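Course Home Syllabus Notes Labs Staff Previous Next

Unit 10. Software for two-arm cloth handling

Notes by Osvaldo Barros. Lab section: Cauã Rezende.

10.1 Scope

This unit covers the software between the cameras and the joint controllers on the folding bench: the observation buffer, the grasp proposer, the two-arm planner and the logger. Kinematics was Unit 4 and is not repeated. The running task is folding a pair of shorts with two arms mounted on a common rail.

The stack has two processes. Sendell owns the cameras and builds observations. Zoden owns the arms and executes trajectories. They share one message queue and one clock. A planner runs inside Zoden and may reject any target that Sendell proposes, but it never edits a target. A rejected target goes back with a code and Sendell proposes again.

10.2 Observations

An observation is one head image, one image per wrist, and the joint vector of both arms. All of it is stamped on arrival. If the spread between stamps exceeds the limit in the config file, the observation is dropped whole. Do not interpolate images.

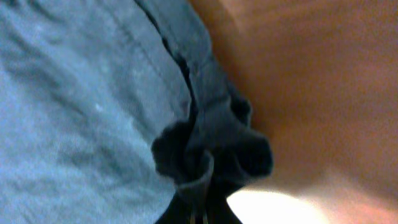 Wrist views carry the local geometry that the head view loses under the gripper. They are also the least reliable input in the stack. Auto exposure reacts slowly when a finger or a fold moves close to the lens, and a patch of glare like the white one at the bottom of this view will saturate all three channels. Saturated pixels must be masked before the edge filter runs; otherwise the filter returns a strong, clean boundary between glare and dark cloth and the proposer ranks it first. The same applies to surfaces inside the focus limit. The blurred orange area on the right has soft color gradients and no texture, so its depth estimate is meaningless. Mask it by local variance.

Exercise A. Write the mask as a pure function of one image. State what it does when the entire image is saturated.

10.3 Grasp proposal

The proposer works in the table frame. It segments the garment in the head view, fits an outline, and scores candidate points along it. The score has two terms, edge confidence and reachability, weighted in the config. Candidates come out in pairs, one per arm. A pair is discarded if the two wrists would violate the clearance bound at any point of the approach.

Segmentation starts from a fixed region of interest over the middle of the table. Cloth outside the region is treated as background. Students who widen the region to catch a leg that has drifted usually merge the target with neighboring garments. Shift the region instead.
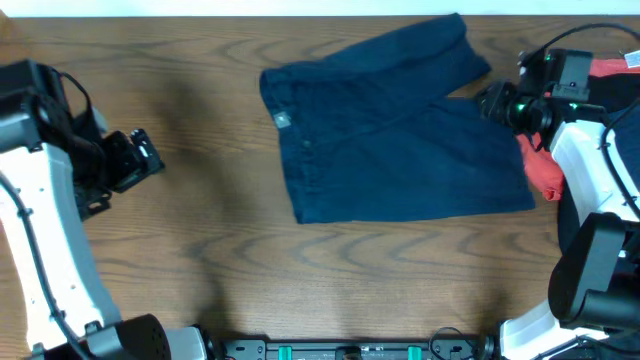 Fig. 10.2. Navy shorts laid out and partially folded, waistband side to the left. Left gripper over bare wood, right gripper close to the lower leg. Red cloth behind the right arm.

A notch between the legs gives two strong concave corners on the outline in many poses. The Siqueira outline fitter smooths concave corners by default, with a window of 10 samples. Set the window to 2 for shorts. Leave the default for towels.

10.4 Two-arm motion under a shared load

Once both grippers hold the garment, the arms are no longer independent. Zoden switches to coupled mode: one arm leads, the other follows at a commanded separation. The separation is a target and a hard ceiling. There is no force sensing at the fingers, so tension is inferred from motor current, which is noisy at low speed.

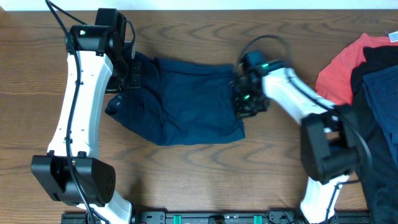 Folding bench, May

Coupled mode with both grippers closed on a dark navy garment. The right half is fairly flat and the left portion is bunched near the left gripper. An outline fitted here is roughly rectangular, and a planner that looks only at the bounding shape will report the garment as spread. Use the fold detector's per-side output. If one side is flat and the other is bunched, the correct action is to release the bunched side, regrasp, and hold the flat side still. Increasing the separation loads the flat side first and moves the bunch very little.

Sequence for a one-side regrasp:

1. Freeze the holding arm. Position mode, no following.
2. Lower the releasing arm to table height.
3. Open, retract along the approach vector, clear the outline.
4. Request a new observation. Discard anything stamped before step 3 finished.
5. Propose for the free arm only.

Step 4 is where most lab submissions fail. The queue holds up to 3000 messages and will happily serve an old one.
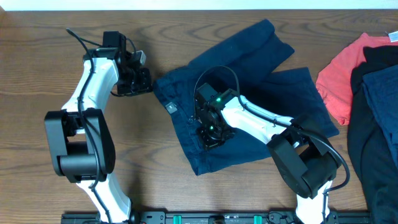 The frozen arm also occludes part of the garment in the head view. The segmenter fills the occluded part by convex completion, which is adequate for a forearm crossing one leg and poor when the gripper covers a corner. The Uvton overlay draws completed regions hatched. No grasp point may be placed in a hatched region, and the planner returns code 2822 if one is.

Exercise B. Using the Monday log, list every rejection with code 2822 and say whether the point was in a completed region or was rejected on clearance with the wrong code. Both occur.

Exercise C. Rewrite step 5 so that the free arm's candidates are scored against the holding arm's current pose and not its pose at the time of the last pair.

Reading for Unit 11: logger schema, sections on clock drift and dropped observations.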